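Thu 9 April

I finished the sourdough rye this morning and it is, no exaggeration, the best loaf I've made since January! I'm still grinning. I cut it way too early, of course, and burned my thumb a little, and ate the heel standing up with butter going everywhere.

What changed was the flour. Hiwot talked me into trying the dark rye from Skilham (the mill shop, the one past the rail bridge) and it soaks up water like crazy. I had the dough at 76 percent hydration, which with my old flour would have been soup, and this just sat there like wet cement until I folded it. Two folds, then I left it alone and went out to weed the strawberries.

The smell when I came back in! Sour apples and malt. I wrote to Liesbeth right away and she wants the recipe, so I need to put it down properly before I forget. Caraway, one small spoon. Molasses, a bigger spoon. Salt as usual. The starter was fed last night before bed and again at six.

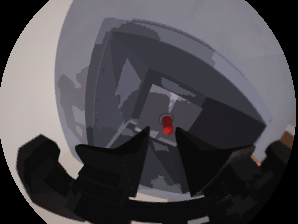
Next time I want to try it with a soaker, cracked rye and sunflower seeds left overnight in hot water, the way Liesbeth's grandmother did hers. She says you have to let the finished loaf rest a whole day wrapped in a towel. A whole day! I don't know how anyone does that. Maybe I'll bake two and hide one from myself.

Jummai came by after lunch and took a quarter of it home in a paper bag, and then texted me twenty minutes later to say there wasn't any left. So that's one vote. Fergus thinks caraway tastes like soap and will have to get his own bread.

Other things: the strawberries have flowers already, the pink ones by the fence are ahead of the rest. I walked to the library and back, returned the Baltic cookbook (late, paid up) and then borrowed it again. There's a barley flatbread on the page after the rye that I'd skipped over every time, and I have everything for it except buttermilk.

Feed starter before bed. Buy buttermilk.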